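Rapport d'avancement – volet conditionnement
Vendredi 16 mai 2025
Par l'équipe projet Dula

Le présent rapport rend compte des travaux menés depuis avril au titre de la convention conclue entre Presemach et Druvham. Il porte sur la manutention de petits articles emballés, posés à plat ou debout sur un sol clair.
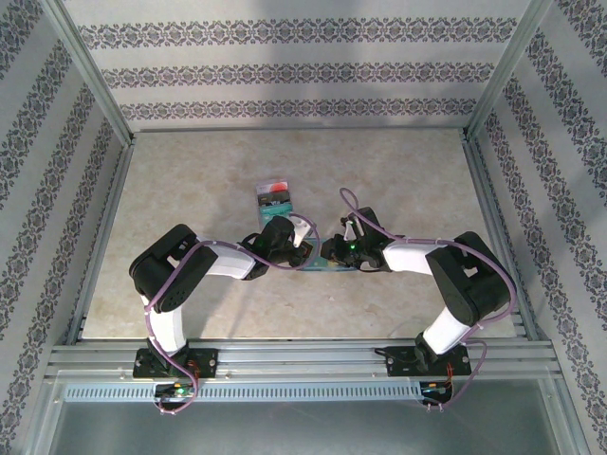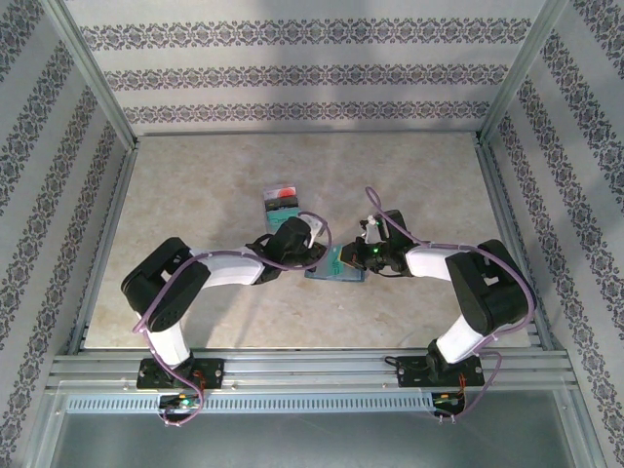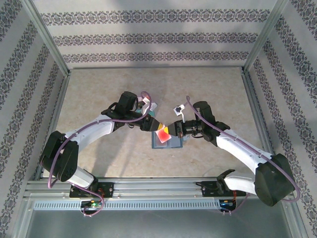 Poste de manutention, sol beige et parois à motifs damassés.

Le revêtement mural et le sol sont désormais arrêtés pour la durée du projet. Les articles de teinte sarcelle ont été retenus pour la première série, dont l'objectif reste fixé à 100 manipulations par format. À ce jour, environ 50 ont été consignées pour le format plat – le format debout accuse un retard de 5 jours ouvrés, lié à la livraison tardive des emballages par Leitão.

Les dépenses engagées demeurent conformes au budget approuvé. Aucun transfert entre postes n'est sollicité pour la période.

La prochaine étape concerne l'achèvement du format debout, puis la révision de la fiche de suivi. Druvham est invitée à confirmer la liste définitive des articles avant l'ouverture de la deuxième série.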